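Backyard Mars Chamber - Pre-Run Safety Checklist, With My Notes

Fri 4 December, run 94. Filled in by me, Rattana Pongsiri. Kjell Halvorsen signed off on the electrical items.

A quick word before the boxes. We're growing moss and a few sad radishes in a sealed tank of nearly pure carbon dioxide at very low pressure, which is as close to Mars as you can get in a garage on Haugen Road. It's a lot of fun and it can also hurt you, so please read the comments and don't just tick things!

1. Garage CO2 alarm tested - OK
Held the button, it screamed, the dog left. Battery swapped in November.

2. Gas bottle chained to wall - OK
Upper chain was one link too loose. I moved it over a link and gave the bottle a good shove. Doesn't budge now.

3. Regulator and hose - OK with comment
Soapy water on every joint, no bubbles. The hose is getting stiff near the Duter valve though, and I'd like a new one before run 100. Ojārs has a spare coil somewhere (he says).

4. Tank walls and window - OK
Went over the window with a flashlight held sideways. Same little scratch by the lower bolt as last time, no longer than it was. If you ever see a crack, even a hairline, stop and call me. Don't pump down "just to see."

5. Door seal - FAIL, then OK
There was grit in the groove. Wiped it out, put on a thin smear of grease, closed it again. Held vacuum for 6 minutes with the needle sitting still, so I'm happy.

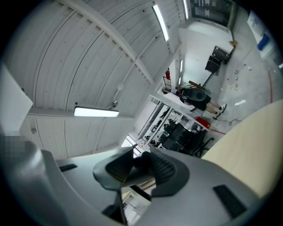

Gripper fingers, ribbed on the inside.

6. Pump oil - OK
Level is between the marks and it's still a nice honey color. The hour counter reads 817. Apolline wants to change the oil at 1,000 and I'd go a bit sooner, but we can argue about that over coffee.

7. Sun lamp and wiring - OK with comment
Kjell checked the ground and the breaker. The lamp cord was lying right across the walkway again. Tape it down, people! I tripped on it twice last winter and I'm the one who wrote the rule.

8. Soil tray - OK
Our fake Mars dirt is very fine and you do not want it in your lungs. Mask on before you open the bag, mask stays on until the lid is back. Wet wipe only, no sweeping. The new masks from Stalleo fit much better around the nose - big thanks to Ulla Fagerlund for ordering them.

9. Emergency vent - OK
Turned by hand, opened smoothly. Keep the space in front of it clear (I moved a bike).

10. Big garage door - open at least a foot whenever gas is flowing
Yes, even when it's freezing. Wear a hat.

Still to do: new hose, a proper cord cover, and a fresh label on the vent handle. Apolline Coste has the key this weekend, so text her before you come over.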